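Keeping glazed goods under clear covers

Glaze fails by moisture before it fails by age. A sealed cover traps vapour from the crumb, and the sugar surface turns tacky within hours. Let fried or baked goods cool completely before covering, and leave a small gap for the first 48 minutes on the tray. 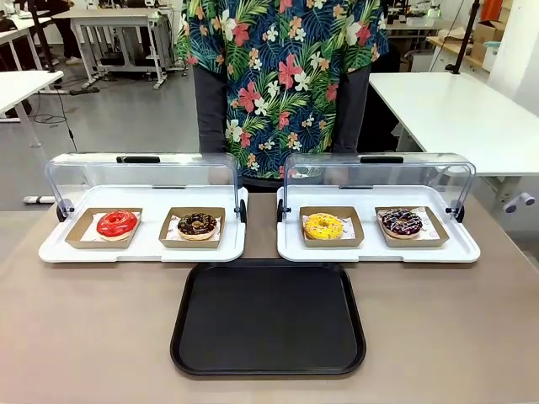

Acrylic covers craze if cleaned with methylated spirits or ammonia sprays. Use lukewarm water, a drop of neutral detergent and a microfibre cloth – never paper towel. Fine scratches can be reduced with a plastic polish, finishing with 2000 grit wet-and-dry first if they catch a fingernail. Rinse well and air-dry before food goes back under.

Paper liners should be changed whenever the colour of the glaze shows through. Grease-resistant sheet is preferable to plain kraft, which wicks fat from the base.

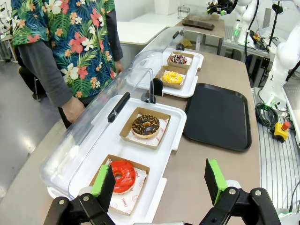
Red-glazed and chocolate-glazed donuts on printed paper liners.

Check hinges and handles every May. Tighten loose fixings by hand only, as acrylic cracks at the hole when over-torqued.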